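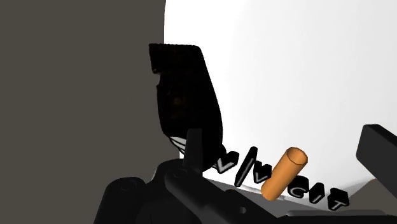
Wrist view from a Lernura practice scene, with the gripper near an orange tube and a row of raised letters.

Lernura adds wrist view to its simulated arm package

Lernura, the browser-based trainer from Gromden, has a new release out as of Nov 19, 2023. The main addition is a wrist view, which shows the task from just behind the gripper fingers. Earlier releases only had the overhead and side views.

We ran it for 3 weeks on the office machines. Setup is short: make an account, pick an arm, pick a scene. There are 27 scenes in the package, and most of them are small tabletop jobs with plain shapes and flat colors. The rendering is basic. Large white surfaces wash out, and very dark objects show almost no detail, so judging depth near them takes some practice. Brightly colored parts are much easier to work with.

Brian Nyanda, who tested the release for us, liked the wrist view for the last stretch of an approach. "From the side I kept stopping short," he said. "With the wrist view I could line up the fingers first and then move in." He still switched back to the overhead view for longer moves, as the fingers and linkage take up a good part of the lower screen.

Two things need work. The camera angle is fixed, and there is no way to change the light in a scene. Gregor Chisholm at Gromden told us that adjustable lighting is planned – he would not give a date.

A single seat costs $30 a month, or $60 with the scene editor. Anyone who bought a seat in August or later gets the wrist view at no extra cost. Older accounts have to update by hand from the settings page. Saved runs carry over, but custom key layouts do not, so write yours down before you start.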